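Agnes Blomqvist
@agnesfolds

I have been asked to write up how I fold a hooded sweatshirt, by people who have seen my closet and should know better than to encourage me. Thread.

Background. I own 39 tops of one kind or another and a Skirnex dresser whose drawers were designed for someone who owns a scarf. I moved in with it in July. We've been in negotiations ever since.

T-shirts are a solved problem. Thirds, half, half again, done, on to your life. Pants are two legs that agree with each other. Then there's the hoodie, a decent rectangle with a sack stapled to its neck and two arms that want to be somewhere else.

First mistake everyone makes: folding it on the bed. The bed is soft. The bed gives. You smooth one side and the other side slides into the dip where you sleep. You need a table. Any table. Clear the mail off it.

(My mail is now on the bed. I didn't say the system was perfect.)

Lay it out front-side up or front-side down, and here we enter a religious dispute. Front down is the textbook way. You fold the arms across the back, flip the whole thing over at the end and the chest comes out smooth. Very nice. Very store window.

I start front up anyway, for the spreading-out part. I want to see the collar, I want to see which way the sleeves are pointing, and I want to find the coffee stain now and not at 7:40 tomorrow morning. Then I flip it.

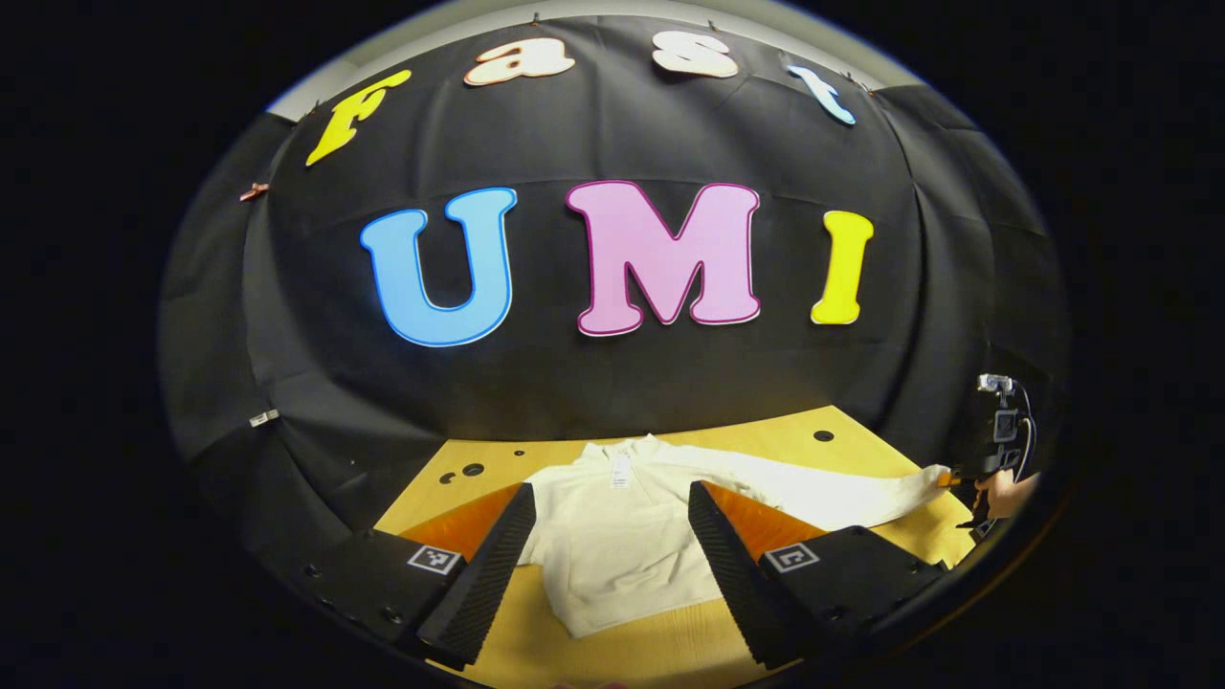

Do you have to get both sleeves straight before you make the first fold?

Get them flat and out to the sides, and don't worry about the exact angle. A diagonal sleeve is fine as long as it isn't bunched at the shoulder, where a lump will follow you through every fold after it.

White ones deserve a post of their own. A white hoodie shows every crease, every crumb on the table and every decision you made at lunch. Wipe the table first. Wipe it even if you wiped it. I speak as the former owner of a white hoodie and the current owner of a sort of oatmeal one.

OK, the flip. Pick it up at the shoulders, turn it, set it down. Do not fling it. I know flinging feels professional. Declan flings. Declan's hoodies look like they were put away by weather.

Now the hood. Three schools of thought.

School one: hood goes last, tucked down over the folded body like a little lid. Cute. Falls open the moment you pull out the one next to it.

School two: everything gets stuffed into the hood and you end up with a ball. My cousin Bláthnaid is a ball person. She has a basket of these balls at the end of her bed and it looks like a nest for something large. She is happier than I am.

School three, mine: hood first. Flatten it down onto the back before the sleeves go anywhere. It makes the top half a bit thicker and everything after that behaves.

Drawstrings go inside the hood. If yours has lost one drawstring in the wash, you have my sympathy and a safety pin. Thread the pin through the end, feed it around the channel, twenty minutes, bad language.

Sleeves. Fold one side of the body in to the middle, arm and all, then double the arm back so it runs straight down. Same with the other side. You should have a long strip now. If you have a swan, go back two steps.

"But why not cross the arms over each other like it's been laid to rest?" Because the cuffs are ribbed and fat, and two fat cuffs in the same spot make a bump, and the bump is what jams the drawer. Ask me how many times I've had to get a wooden spoon in there to push it down. I own that spoon only for this.

Then fold up from the hem. Thirds if your drawer is shallow, halves if it's deep. Mine is shallow. Mine is so shallow I suspect it of being a tray.

Thickness matters more than the videos let on. A light one goes in thirds without complaint. The lined winter one I got from Villus goes in halves, on a shelf, and gets looked at warily. There is no folding it smaller. I tried sitting on it.

Stand them up or stack them? I stand them, spines up, like books nobody checks out. You can see all of them and you never have to excavate. The drawback is that when you take out two, the rest slowly lie down. A shoebox at the end of the row fixes this. Yes, I have a shoebox in my dresser. It has a shoebox's name on it and everything.

Ramesh has written in to say hoodies should be hung. Ramesh has a walk-in closet. Ramesh may be excused from the thread.

For the rest of us: hanging works until the hood drags the neck back and you get those pointy shoulder bumps, so you look like you're smuggling two eggs. If you must hang, fold it lengthwise and drape it over the bar of the hanger, like pants.

A word on damp. If the pocket seam still feels cool, it isn't ready. The front pocket is a double layer and it dries last. Fold it away too soon and the whole drawer will smell like a gym bag by the weekend. I have learned this with 6 other garments as witnesses.

Also check the pocket. Tissues, obviously. I once folded and stored a granola bar for a full summer. It was fine. I mean the hoodie was fine.

What about the tag? Leave it alone or tuck it in, the fold doesn't care. If it sticks out at the collar and bothers you, push it down before the hood goes over. If it scratches you all day, cut it off with nail scissors and keep it somewhere so you remember the wash temperature. I keep mine in a mug. I have never consulted the mug.

Folding boards: I bought the Verkitz one. It is four plastic flaps and it's great for T-shirts, which, see above, were never the problem. Put a hoodie on it and the flaps come up slowly and sadly and go back down. It now lives under the sink and holds up a leak.

Time check, since Fionnuala wants to know if this is "worth it." First few tries, a couple of minutes each. After that you stop thinking, and it takes about as long as it takes to decide which chair to throw it on.

I do still have the chair. There are two hoodies on the chair right now. They are in what I call rotation.

Next week: fitted sheets. I'm going to need you all to lower your expectations and clear a bigger table.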